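Oltar Beeswax Wood Balm, 137 g tin

We've been making this balm in the shed at Benudbridge for 13 winters now, and the recipe has hardly budged in all that time (a little less carnauba than we started with, if you're one of our old customers and thought it had got softer on the cloth). It's local beeswax, cold-pressed linseed oil and a few drops of lemon myrtle, warmed slowly and poured by hand, and it's lovely on chopping boards, salad bowls, spoon handles, breadboards and that tired old stool you keep meaning to do something about!

A tin goes a surprisingly long way. Scoop out a bit the size of a pea, rub it between your fingers until it goes glossy, then work it along the grain with an old cotton hanky or a square of worn-out flannelette. Leave it overnight if you possibly can, then buff it up in the morning while the kettle's on. Very thirsty timber will want 3 coats the first time, and after that a quick going-over every couple of months keeps it looking its best. 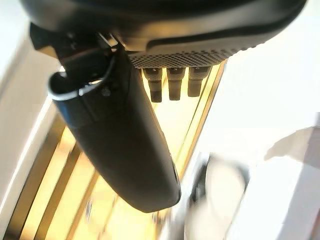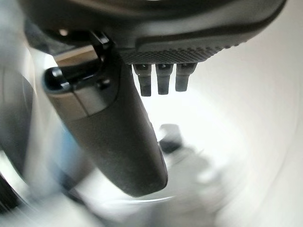
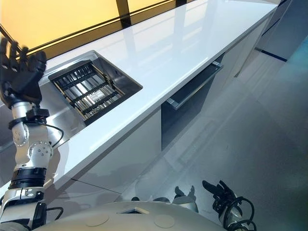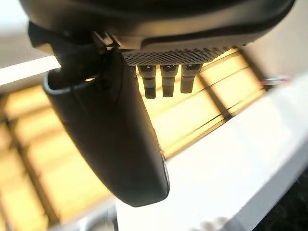 Marcela Hrubý wrote to us that she'd all but given up on her grandmother's rolling pin, grey and furry as it was, and that two coats brought the honey colour back so well her sister now wants it. She did find the lemon myrtle stronger than she'd expected and let the pin air for a day before making pastry, which sounds very sensible to us.

If you'd like it without the scent, choose Plain from the menu. It's the same balm otherwise. We also pour a darker one called Trondholm, tinted with walnut husk, but please keep that for furniture and picture rails and don't use it on anything that touches food.

Wash your cloths in hot soapy water and dry them flat outdoors before they go in the bin, as linseed rags can heat up when they're bunched together.

Keep the tin out of the sun. Refills come in a paper-wrapped 100 g block that you melt gently into your old tin, and the next batch will be ready in February.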